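Drikden Community Help > Sport > Australian Rules and other football codes

Do practice match suspensions carry into the season in a small local league?

Posted by Zeroner, 2023-11-16

I help run the sheets for a local footy club in the US. We play in a four-team metro league, nine a side on a cut-down field, with a proper season that starts in March. Before that everyone plays two scratch matches to sort out their lists. Last preseason one of our midfielders was reported for a high bump in the second scratch match. The umpire wrote it up on a normal report form and handed it to both clubs.

The league secretary then told us by email that he would miss round one. Our coach says that can't be right, as the scratch match had no points on it, rolling substitutions, and we played 23 people through the day. His view is that it was training against another club and nothing more. We accepted the week in the end but it's coming up again now that the preseason dates are being set. 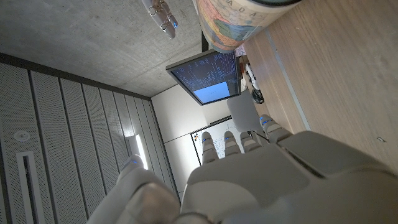 The other club, Flandon, had a player sent off in the same match for abuse and as far as I know he played in round one. He was never put on a report form. I would like to know three things before our next league meeting. Does a report from a scratch match count? Can we make him serve the week in the other scratch match if there is one left? And does it matter that the send-off was never written up?

Our league rule book says "matches conducted by the league" in the part on reports. It doesn't say anything about practice games anywhere that I can find.

Worku
Member, 352 posts

I umpired metro games for a while and sat on a few hearings, so this is how it was done where I was. Your league may do it differently and the rule book wins every time.

Start with who ran the match. If the league set the date, appointed the umpires and took in the paperwork, most people will read that as a match conducted by the league, points or no points. If the two clubs arranged it between themselves and found their own umpires, you have a much better case that the report has no standing. The number of players used and the rolling subs don't come into it. Plenty of leagues loosen those for preseason games and still apply the laws on contact in full. A high bump is a high bump.

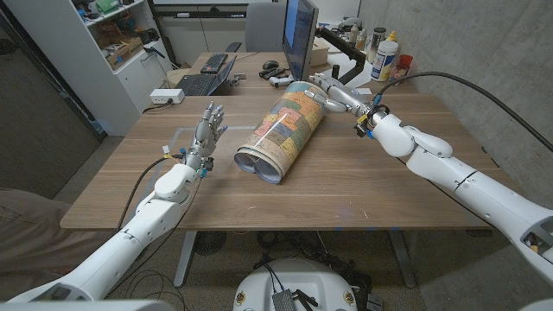 On serving the week in another scratch match, I would not expect that to get through. Where I was, a suspension was counted in matches for points only. You could be reported in a practice game but you couldn't use one up to clear your penalty. Players complained that this was one-sided and I could see why, but the thinking was that otherwise a club would just book an extra practice match and the penalty would mean nothing. Ask whether your league has a line on "matches of the same grade". If it does, that is normally the line they will rely on.

The send-off is a separate matter. Being sent off and being reported are two different things. In some competitions an order-off comes with an automatic report and in others the umpire has to lodge one by a set time after the match. If your umpire didn't lodge it and your rules don't make it automatic, the Flandon player had nothing to answer. That is annoying for you but it isn't grounds to undo your own player's week. If both offenses were lodged on time and only one was acted on, then you'd have something to raise.

What I would do now is send the secretary a short email asking for these to be settled in writing before March:

- whether scratch matches fall under the reports section
- which matches count toward serving a suspension
- whether a send-off is always followed by a report
- how long an umpire has to lodge the form

Keep last season's player out of it. If you open with his case, the other clubs will take it as a complaint and you'll spend the meeting on the bump.

One more point. Check whether your player was offered a hearing or just told the result. With most set penalties the player gets an early guilty plea option and a deadline to take it. If he was never given the choice, that was a fault in the process, and I'd ask for the notice to be put on the form next time.
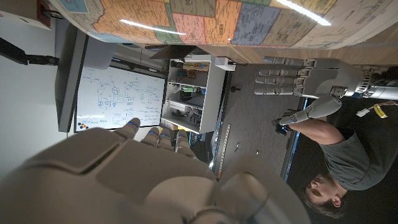 Also look at the registration date. Some clubs use players in scratch matches before their forms have gone in, and then there is a real question about whether the league has any authority over them at all. I saw a report thrown out on that basis once. It was closed off the following year with a sentence on the sign-on sheet saying anyone who takes the field in any match accepts the league's rules. Your league could copy that in five minutes.

Footy in the Park
New member, 2 posts

It counts. We had a guy miss two games for striking in a practice match and there was no argument about it. If you don't want to miss round one don't hit anyone high in preseason.

Zeroner

Thanks Worku. I checked and the league did appoint both umpires, so I think that settles the first part - our coach won't like it. He was registered by then. I can't find anything on time limits for the form, so that is going in the email along with the sign-on sheet wording.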